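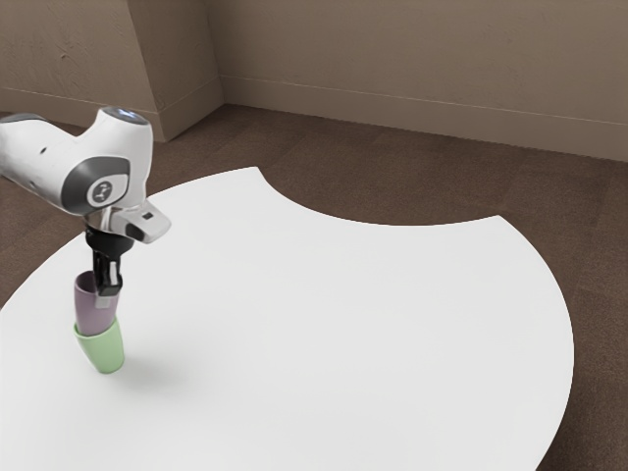
Sketen opens Jotitz to outside teams, cups included

HASCOMBE, 2021-07-21 – Sketen today released Jotitz, a teaching tool that lets a person show a robot arm a task by steering it remotely in simulation. The first task in the library is putting one cup inside another. The company is aware that toddlers have held the record in this event for some time.

Jotitz runs on an ordinary desktop computer. The person teaching holds a controller, the simulated arm follows, and the software saves the whole attempt: where the arm went, when the gripper closed and what the cups did about it. Attempts can be replayed, trimmed, labeled or quietly deleted. The release comes with 1,000 recorded attempts at the cup task, good and bad, made by Sketen staff who had other plans for the spring.

"People hear 'robot training' and picture something grand," said Duván Ccori, who leads the teaching group at Sketen. "Then they come in and watch me spend an afternoon putting a purple cup in a green one. My mother has asked twice whether this is the job I went to school for."

Every attempt starts with the two cups standing apart on a white tabletop with a curved bite out of its far side. The person steers the gripper to the lavender cup, closes the fingers on the rim, carries it over and lowers it into the green one. Jotitz moves the cups to new spots between attempts, so that whoever is teaching can't get by on muscle memory.
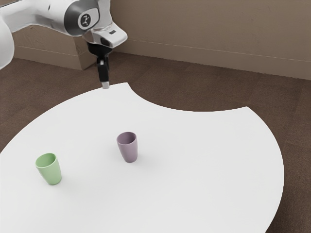

New users tend to come in too fast and too low. Jotitz will let them. Earlier versions stopped the arm whenever it was about to knock something over, and the recordings were very clean and taught the learning software very little about recovering from a mistake. The warnings are now off by default, and a fumbled grab followed by a second try is kept as one attempt, with both parts marked.

The release also adds hand guiding for teams that have a physical arm. They can take hold of it, walk it through the motion and save the result in the same format as the remote sessions. Sketen recommends trying the task in simulation first, where a dropped cup doesn't roll under anything.

Derese, a packaging firm that tested an early version, asked for shorter training sessions and a larger undo button. Both requests were granted. The button is now very large.

Jotitz is free for schools and for teams of up to 3 people. Larger teams can ask Sketen for a quote. A second task, stacking bowls, is planned for August, and Ccori has already been told he will be recording it.

About Sketen

Sketen makes software for teaching robot arms by demonstration. Its offices are in Hascombe. Press questions and requests for a demonstration can be sent through the contact form on the company's website.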